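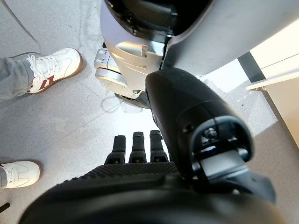 FOR IMMEDIATE RELEASE

**Budetti opens orders for Ivell 2, a kitchen practice service for humanoid robots**

ALTOMITZ, October – I get to write the announcements here at Budetti, and I've been waiting months to write this one. Ivell 2 is ready, orders open on Wednesday, and if you own or lease a humanoid robot that you'd like to see doing something useful in a kitchen, I think you'll want to hear about it.

Quick background for anyone new to us. Ivell is a service you sign up for when you already have the robot. We send you a task library, the software that runs on top of whatever controls your robot has, and a person from our team who comes to your site and works with you until the first set of tasks is up and going. The first version covered tabletop work only: picking up, putting down, stacking, sorting. Customers liked it, and then nearly every one of them asked us about drawers.

So Ivell 2 is, in large part, the drawer release (we really did call it that around the office). The new library has 196 tasks in it, and the biggest chapter is about cabinets, drawers, and the things people keep inside them. Opening a drawer by its edge. Closing it without slamming. Reaching over the side of a tray to get at something in the back corner. Moving one item when three others are touching it. It sounds like small stuff, I know! But anybody who has tried to get a robot to pick out one can from a bunch of cans lying on their sides will tell you how much there is to it.

The other big change is foot placement. With tabletop work you can park the robot in front of the table and leave it there. A drawer comes out at you, and the robot has to be standing somewhere sensible before it starts to pull. Ivell 2 plans the feet and the hand together, and it asks for a new stance when the reach is too long. Our testers spent more hours on this than on anything else in the release, and I sat in on a good number of those hours with a coffee, getting in the way.

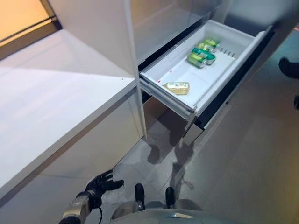
**Budetti Home Tasks Team, Altomitz**

The team's regular setup is a white counter, a tall cabinet, and one open drawer with groceries in it. Three green cans and a small packet in a golden-yellow wrapper make a good drawer for practice: the cans are close together, the packet lies flat, and they each ask for a different kind of grip. Cans on their sides can roll, so the approach matters. A flat packet gives the fingers very little to get under. We'd suggest starting your own robot on something similar before you go anywhere near a real silverware drawer.

**What you get**

- The full library of 196 tasks, with updates for as long as you're subscribed
- The stance planner, which is new in this version
- 2 days on site with one of our setup people, plus remote help afterward
- A spotter's guide for the person standing next to the robot, printed and on your tablet
- Access to the task editor, so you can change a task to match your own cabinets

I want to say a little more about that last item, since it's my favorite. In the old version, if your drawer pulls were in an odd place, you wrote to us and we made the change for you. That took a while, and it annoyed everybody, including us. Now you open the task, move the grip point, run it slowly once or twice, and save it under your own name. I have no engineering training at all and I managed it on my first afternoon – with one phone call upstairs, okay, but only one.

**What it doesn't do yet**

Glass is out for now. So are knives, anything hot, and any drawer with a child lock on it. Soft bags of food are in the library, but they're marked as "supervised," and we mean that: somebody stays within reach of the stop button the whole time. Very shiny cabinet doors in strong window light can still slow things down, and the setup person will talk to you about blinds. We'd much rather you hear all this from me now than find out in your kitchen.

**Who has been using it**

We ran an early access program with 19 sites, a mix of training kitchens, small labs, and two appliance showrooms. Their comments shaped a lot of what's in the final version. The slow mode came from them, and so did the big plain status messages on the tablet (the old ones read like a tax form). A few of the sites also asked for a way to stop halfway through a task and pick it up again later. That's in there too, under the Pause tab.

**Price and ordering**

Ivell 2 is sold by yearly subscription, one per robot. Every new subscription starts with a trial of 60 days, and you can send us packing at any point during it. Existing Ivell customers move up at no extra charge until their current year runs out, so please don't order again, just look for the update notice on your tablet.

Orders outside our home region go through Jitpraphai, our distribution partner, who will also handle the site visits there. Their setup people trained with ours in Altomitz over the summer, and they use the same checklist we do.

**Come and see it**

We're holding open demo afternoons in Altomitz all through October. You're welcome to bring your own groceries, within reason. Closed-toe shoes, please, and leave bags at the front desk. Write to the Budetti press office for a slot, for higher-resolution pictures, or to borrow a tablet with the task editor on it for review. Reviewers can keep the tablet for two weeks, and we'd like the charger back as well.

\###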